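Ticket: Waffle towels come out of the wash rumpled and won't fold flat
Queue: Clurnon guest linens
Status: Resolved, watching
Priority: Normal
Opened: June 4, 2026

Problem as reported

The white waffle-weave towels from the Brudska order will not fold to a clean edge after laundering. They come off the line looking like crepe paper, the corners don't meet, and a stack of them leans over on the shelf. The old terry towels never did this. Is it the fabric, the dryer or the way we fold?

Setup

Linen in question: 200 towels, white, waffle weave, all cotton
Washer: front loader, regular cotton program
Dryer: tumble, high heat, full time
Detergent: Clindinus powder, plus softener
Folding: by hand on the flat table, in thirds, then in half

Log

Entry 1
Pulled a towel from the shelf and one from the dryer and laid them side by side. Same crinkle on both, so sitting in a stack doesn't press it out. I love this weave, by the way (it dries so fast!), but it does pull in on itself, and it pulls in more along the length than across. That explains the corners. We've been folding as if the towel were still a true rectangle.

Entry 2
Tried the obvious thing first and ironed one. Flat as a sheet, and all the nice texture gone with it. Reverted. Please don't iron these.

Entry 3
Skipped the softener and left everything else alone. The towels felt crisper and the little squares stood up better, but the edges still wandered. Keeping this change anyway.

Entry 4
Dropped the spin to 1,000 and cut the load to half a drum. Big improvement! The towels came out as separate towels instead of one long rope, and the twist that used to run corner to corner was mostly gone. I wish I had tried this on day one.

Entry 5
Dryer next. Low heat, and stopped it with a bit of damp still in the hems. Snapped each towel twice, hard, holding the short side, then laid it down and smoothed from the middle out to the corners. Left them to finish on the rack for 30 minutes. This is the first batch where I could line up two edges without tugging.

Entry 6
Measured one from this batch after folding: 34 cm wide on the shelf side, which fits the Mousavi shelving with room to get a hand in. Before the change the same fold bulged over the front lip.

Entry 7
Went back to the fold itself. Thirds first is a bad idea with waffle, since any wobble in the long edge gets tripled. Half the long way, smooth, half again, then thirds. Fold goes to the front. It's a small thing and it makes the whole shelf look great.

Reference for the rumpled look before smoothing:
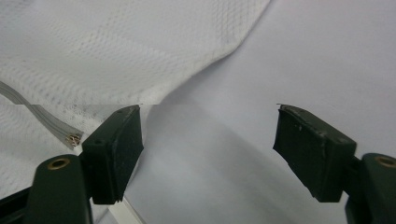
White waffle fabric, upper left, not yet smoothed.

If yours looks like that when it lands on the table, don't start folding yet. Lift it by the short side, snap it, and lay it down again. Pushing wrinkles around with your palm only moves them to the next corner.

Resolution

Wash half loads, low spin, no softener. Dry on low and take the towels out slightly damp. Snap, smooth from the middle, rest on the rack, then fold half, half, thirds.

Still open

The hems on a few towels have shrunk more than the body and ruffle a little. Smoothing helps but doesn't cure it. Set those aside in the blue bin for now and use them at the pool, where they get rolled anyway and look lovely that way.

Haven't tested any of this on the matching bath mats. They're heavier and I suspect they'll want a longer rest on the rack. If someone gets to them before I do, please add an entry with the dryer setting you used.

Next check: September, when the second half of the order goes into use. Leaving the ticket on watch until then.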